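Cikport puts off decision on two-armed assembly robots

By Xiomara Boateng
January

Cikport has put off a decision on whether to buy a pair of two-armed robots for its small parts line, after managers and shop floor staff failed to agree on what the machines would replace, or what they would cost once the first year was over.

The firm, which makes valve fittings and runs one long shift from 7 in the morning, had been due to sign with the supplier, Hodatness, before the end of the month. It will now ask for a longer trial and a second quote.

The price on the table is a monthly lease of £4000 for each robot. That covers the arms, the hands and the control gear. It does not cover guarding, spare fingers, or the engineer's time each time the firm changes the part being made, charged at £400 a visit. Cikport changes parts often. A planning note passed round before the meeting allowed for one visit a month, a figure the line supervisors called hopeful.

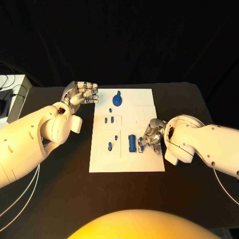
The budget question comes down to how much of the real job the trial task covers. Hodatness has built its case on a board of pegs and cylinders, and has talked up the value of hands with proper fingers over the plain grippers most small firms buy. It is a tidy way to show off a hand. The blue pieces stand upright on a clean white board with plenty of space between most of them, and the right hand has its fingers down by a small outlined slot while the left is held clear of the board, half closed. Fittings at Cikport come out of a tub in a heap, with oil on them, and no one has yet quoted for the feeder that would stand them up.

Hodatness says its software, sold under the name Nastier, will learn to pick from a tub "in due course". The lease starts on delivery all the same. There is no break clause in the first draft, and the buyer would pay for carriage both ways if the robots went back.

A rival bid from Schumacher offers a single arm with a two-jaw gripper for a good deal less. It would do fewer jobs, and the firm would have to make its own fixtures. Several of the supervisors prefer it on the grounds that they know what it can't do.

Cikport has asked both bidders to run some 100 of its own fittings, unsorted, with its own staff timing the work and writing down each time a person has to step in. Schumacher has agreed. Hodatness has asked to see the fittings first.

Until then the money stays in the budget under "plant, other", where it was last January.

Contact the newsdesk | Copyright, all rights reserved | Back to top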